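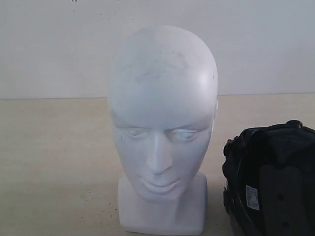 Fit-check forms at the Zarkbridge helmet and headwear store get inspected at the close of each month, before anything goes back out to the riding school or the theater. A form passes if it stands on its own base, has no loose surface, and can be wiped clean. Marks by themselves are not a fail. The white head on the table has gray smudges across the forehead and the upper scalp and a little more low on the cheek, and it stays on the list with a comment against item 3.

Home Checklists Stores Loans Contact
Search this site Go

HEADWEAR STORE, ROOM 6
Monthly check, December
Checked by: Loredana Bassi
Second check: Tullio Serra

1. Form stands level, no rocking
OK. Tested on the table and on the shelf.

2. Base edges free of splits
OK. Run a thumb along the bottom edge as well as the corners.

3. Surface clean
Comment. Scuffs on the forehead and crown. Wipe with a damp cloth and mild soap, no solvent. If the marks stay after two tries, leave them and write "stained" on the card. Put a paper liner under any light-colored hat.

4. No pins, staples or tape left in
OK. One staple taken out of the Potevano form last month, none found this time.

5. Card matches the list
Not OK. Card says 601, list says 92. Tullio to find out which is right before the next loan.

6. Shelf load
OK. Limit is 50 pounds per shelf and the top one is well under.

7. Walkway and door clear
Not OK at 4 p.m. MacLeod hat boxes stacked inside the door. Moved to the back wall and rechecked, now OK.

8. Liners and wipes in stock
Low. Almost 50 liners left. Reorder from Gruramik, same size as before.

9. Step stool
OK. Rubber feet all on. The stool goes back under the bench after use, please, it was in the hallway again.

Comments from second check
Agree with all of the above. On item 3, I would also keep forms bagged between loans. Most of the dirt comes off the insides of old helmets. T.S.

Open items: 3, 5, 8

Contact the store office | © Zarkbridge Stores | Back to top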